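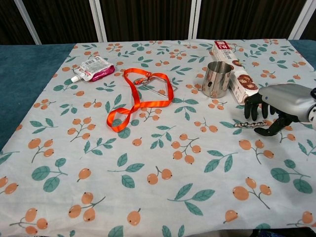 Getting a vinyl tablecloth to lie flat / keeping the creases out??

Asked January 16, 2023 in Home & Kitchen
3,564 views

Ok so I ordered a wipe clean tablecloth from Stullero for our kitchen table, came folded up in a tiny square in a plastic bag and the creases are BAD. Like a grid. Cups wobble on them. It's the vinyl kind with the fuzzy white backing, not the oilcloth. Table is 2 feet or so longer than it is wide if that matters (probably not).

Things I tried already:
– left it on the table for a week with cookbooks on the worst folds. Nothing much
– hair dryer. Sort of worked in one spot then it went right back when it cooled
– husband says iron it. I am scared to iron it

The tag says do not iron, do not tumble dry, do not bleach, wipe with damp cloth. Doesn't say anything about how your supposed to get it flat in the first place. I emailed the store and got an auto reply.

Also the corners stick out on the ends and my toddler grabs them. Any fix for that which isn't those metal clips? He pulls the clips off and puts them in his mouth.

Having family over in a couple weeks and would like it not to look like a road map. Thanks in advance

3 answers

Answer 1 (accepted)
Member since July, 2,000 points

Don't iron the front. Ever. I melted one to the iron and had to throw out both.

What works for me is the dryer, yes I know what the tag says. LOW heat, or no heat if yours has that, with two damp bath towels, five minutes. Stand there. Don't go do something else. Pull it out the second it feels soft and get it on the table right away, smooth from the middle out with your hands. The trick is it has to cool down flat. That's why your hair dryer spot went back – you heated it and then let it cool in the same shape it was already in. Heat, smooth, then put something heavy and flat on it till it's cold. Cutting board is good. Cookbooks are fine but put them on while it's still warm.

If you don't want to risk the dryer (fair, it's your tablecloth, don't blame me) do the hair dryer again but from the BACK. Flip the whole thing over so the fuzzy side is up. Go along one fold at a time, keep it moving, six inches or so away. Then flip back and weight it. Takes forever but its safe.

Some people iron the back through a towel on the lowest setting with no steam. I've done it once and it came out ok. Cheap vinyl I wouldn't. The thicker Virkness ones can take it, mine did anyway. Test a corner that hangs down.

For after: never fold it again. Roll it on a wrapping paper tube, pattern side out, and stand it in the closet. I have three rolled up behind the vacuum.

Corners, get the double sided tape they sell for rugs? Fold the corner under like you're wrapping a present and stick it to itself, not to the table. It peels off ok from the backing but will pull some fuzz.

Comments on this answer:

Asker: did the flip it over thing with the hair dryer last night and it's SO much better. One fold down the middle is still there but you'd have to look for it. Too chicken for the dryer

Reply: middle fold is always the worst, it had the most weight on it in the package. Do that one again and leave the weight on overnight

Answer 2

Just put it outside in the sun on a hot day. Drape it over the picnic table for an hour.

Comments on this answer:

Asker: it's January lol. 12 degrees here

Reply: oh. bathroom with the shower running then? hang it over the curtain rod. Worked on a shower curtain liner for me, never tried it on a tablecloth

Answer 3

Agree with the first one about rolling it. Couple other things.

Put a pad under it. The felt kind you cut to size, Aksoy makes one and there are cheaper ones. The cloth sits better, doesn't slide, and small creases kind of sink in and you can't feel them. Also keeps the backing from sticking to the wood in summer, ours left a weird haze on the table that I had to get off with mineral spirits. Check under yours every so often, espescially if it's a varnished table and something hot got set down.

On the toddler – measure again and see if you can trim it. Vinyl doesn't fray so you can cut it with regular scissors, no hem. I cut mine to hang maybe four inches and rounded the corners off using a dinner plate as the guide. Nothing to grab. Draw the line on the back in pencil first. I know cutting a new tablecloth feels wrong, you get over it.

If you'd rather keep the long corners there are tablecloth weights that go on the inside with a magnet, but with a little one I would not have magnets anywhere near. Skip.

Next time buy it off the roll. The fabric store in Cumar sells it by the yard and they'll send it on the tube if you ask, costs a bit more for shipping. No creases at all.

One more, turmeric will stain it. Wipe right away. Baking soda paste gets most of it but not

edit: not all of it, posted too soon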